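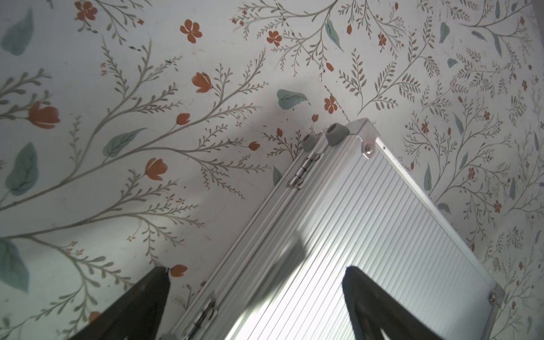
A reader writes that the Drillela portal has shown "Application under review" since March, although the placement test was taken, the fee was paid, and every document on the checklist was uploaded. The reader wishes to know whether a deferred place at Marquez College lapses if the status does not change before orientation, and whether a second application is required.

Question in full
I was admitted to Marquez College last year and deferred for two semesters. The deferral letter states that my place is held "subject to confirmation of intent." I submitted the confirmation through Drillela and received an automatic receipt, but the status line has not moved. The admissions line at the Pidberg campus is open only in the mornings, when I am at work. I have sent two messages through the portal and received the same standard reply to both. My test score was 506 and the program minimum is listed as 504. Do I need to apply again, and is my score still valid?

Asked under: Admissions, Deferral and re-entry
3 answers

Answer 1 (accepted)
A second application should not be submitted. Under the Marquez deferral rules, a place that has been formally deferred remains reserved until the enrollment deadline of the semester named in the deferral letter. A new application opens a separate record, and the two records must then be merged by the Registrar before either one can proceed. Applicants who have done this have generally waited longer than those who left the original record in place.

The status line in Drillela refers to the application and is not updated for deferred applicants until the confirmation has been matched to the original offer. The confirmation itself is recorded elsewhere. Please sign in, select My Records, then Correspondence, and look for an entry titled "Intent to Enroll." If the entry carries a receipt number, the confirmation has been received by the college and no further action is required on that item.

If the entry is missing, Form 6 (Re-entry After Deferral) should be completed and delivered to the admissions counter at Pidberg or sent by mail. The form must be signed by hand. Typed signatures are returned. A copy of the deferral letter should be attached, along with the portal receipt if one was issued.

With respect to the score, placement results are held for two years from the date of the test. Deferred applicants are assessed against the minimum that applied when the offer was made, and a later increase does not affect them. A score of 506 therefore satisfies a minimum of 504.

Please note that the tuition deposit is a separate matter. The deposit of $300 is carried over only if the box marked "Retain deposit" was selected at the time of deferral. Where it was not selected, the deposit will have been refunded and must be paid again before course registration opens.

Answer 2
I had the same thing and mine changed on a Tuesday without any notice being sent. I would check the portal in the evening as it seems to update after office hours. I did not send Form 6.

Answer 3
The answer above is correct for Marquez College only. Applicants who deferred a place at the Itard Institute, which also uses Drillela, should be aware that Itard requires confirmation of intent in each semester of the deferral. A single confirmation is not sufficient there, and the place is released if one is missed. The relevant page is listed under Continuing Offers and is not linked from the main admissions menu.

Comment on Answer 1
Thank you. The "Intent to Enroll" entry is present and has a receipt number. I did not select the box for the deposit, so I will arrange payment.

Comment on Answer 1
Is Form 6 also used for transfer students?

Reply
It is not. Transfer students should use the form issued by the Registrar.

Related questions
Changing program after an offer has been deferred
Portal shows two records under one name
Requesting a placement score report by mail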